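Clinical Content Editor, Pharmacy Continuing Education
Rimano Learning
Skutville office, with up to 5 remote days every two weeks
Full time, permanent
Reports to: Tamara Koval, Head of Pharmacy Content

The job

Rimano Learning writes and runs home-study courses for pharmacists and pharmacy technicians who work in community and long-term care settings. We are looking for a licensed pharmacist to write, edit and update courses on drug therapy, medication safety and day-to-day dispensing practice. The position is open because our catalog has grown and the current team of four editors can't keep every course on its review schedule.

You will own a list of courses from first outline to retirement. Most of them are one or two credit hours. You will write some of them yourself and edit others that come in from outside authors. Each course has a reading section, a set of case questions and a final quiz, and the editor is responsible for all three.

What you will do

Write two to three new courses per quarter, each with learning objectives, references and quiz items.
Review existing courses against current guidelines and labeling, and revise or withdraw them as needed.
Edit manuscripts from contract authors, including fact checking every dose, interval and monitoring recommendation.
Answer learner questions about content. These come in through the help desk and we reply within two working days.
Check author disclosure forms before work on a manuscript begins.
Take part in the monthly content meeting and the quarterly needs assessment.
Record a short audio introduction for each new course. We have a quiet room and will show you how the equipment works.

How we write
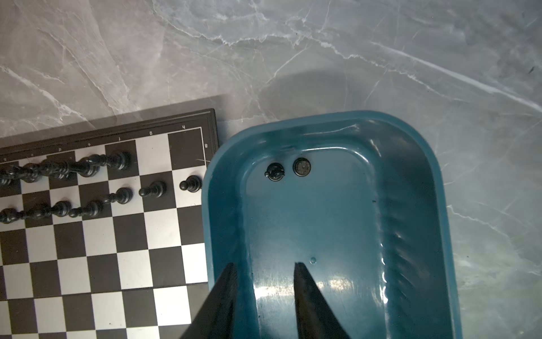 Our courses are built so that a technician on a lunch break can stop halfway through and find the same spot again later. Every section, table and case has a fixed label, and quiz feedback points back to that label by name. Learners use these labels when they write to us, and editors use them when they pass a course from one to another. It works much like the letters printed along the border of the chessboard in the photo, where you can name a file without having to describe it. If you join us you will spend part of your first month learning the label system and the house style guide. We ask editors to follow both closely, even where they would have done it differently.

We use short sentences and generic drug names. Brand names appear once, at first mention, when learners are likely to know the drug by that name. Case patients get an age, a medication list and the lab values needed to answer the question. We don't use trick questions. If more than a third of learners miss a quiz item, it comes back to the editor for a second look – sometimes the item is fine and the reading section is the problem.

Size of the catalog and the audience

Our technician courses had 2,227 active learners at the last count, and the pharmacist side is close to the same size. An average course gets roughly 1,000 completions over its life. Most learners work for independent pharmacies or small chains. Many of them pay for their own credits, so we keep courses practical and do not pad the hours.

What we need from you

A PharmD or BS in pharmacy and an active pharmacist license in good standing.
At least three years of practice in a community, long-term care or ambulatory setting.
Writing you can show us. Newsletters, in-service handouts, drug monographs and policy documents all count.
Comfort with reading primary literature and explaining it in everyday words.
Ability to work on several courses at once and tell us early when a date is going to slip.

Useful, but not required

Experience writing multiple-choice items.
Experience as a preceptor or technician trainer.
Familiarity with accreditation standards for continuing pharmacy education.
Spanish or Portuguese. We have started translating some technician courses, and Cleiton Tavares, who runs that work, would be glad of a second reader.
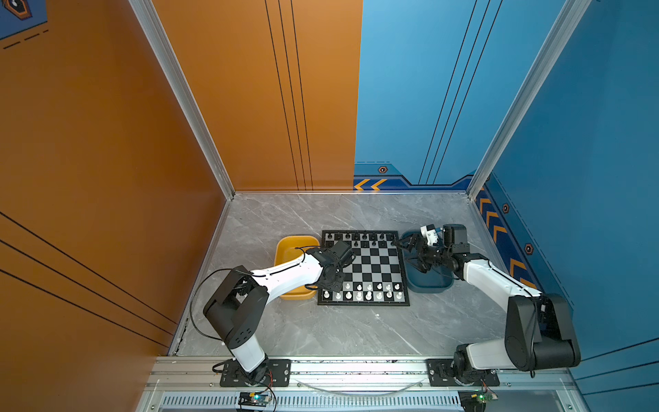 Applicants who have never worked in publishing are welcome. Two of our current editors came straight from the pharmacy bench and had not edited anything longer than a procedure manual. You will be paired with Erdal Özkan for your first three courses. He will read your drafts line by line and return them with comments, and you will do the same for one of his. After that, each course gets one peer review and one final check by Tamara.

Hours and location

Normal hours are 8:30 a.m. to 5:00 p.m., with a half hour for lunch. We can move the start time earlier or later by an hour if you keep it consistent. The office is on the second floor of the Zakharchenko Building in Skutville, with free parking behind it. There is an elevator. Editors come in for the monthly content meeting and for their first six weeks; after that, remote days are yours to arrange with the team.

Occasional travel is part of the job, usually one conference a year. There is no evening or weekend work except in the last week before accreditation renewal, and that time is given back.

Pay and benefits

Pay depends on experience and is set before an offer is made. We give the full range at the first phone call. Benefits include medical, dental and vision coverage from the first of the month after you start, a retirement plan with employer match, 18 days of paid vacation, and $2,000 a year toward your own license fees, continuing education and professional memberships. Money left over does not carry into the next year.

How to apply

Send a resume, a short cover letter and one writing sample of no more than five pages to Pylyp Sydorenko in the Jirkska hiring office, which handles applications for us. Please remove any patient information from the sample. If your best work belongs to an employer and can't be shared, say so in the letter and we will give you a short topic to write on.

Applicants we want to take further will get a 20-minute phone call, then a paid editing exercise. The exercise is a four-page draft on anticoagulant counseling with errors in it, and we allow three hours. The last step is an interview in person or by video with Tamara Koval, Erdal Özkan and Lev Polishchuk, who manages our accreditation records.

We will read applications as they come in and hope to have the new editor in place by January. Everyone who completes the editing exercise will get written feedback on it, including people we don't hire.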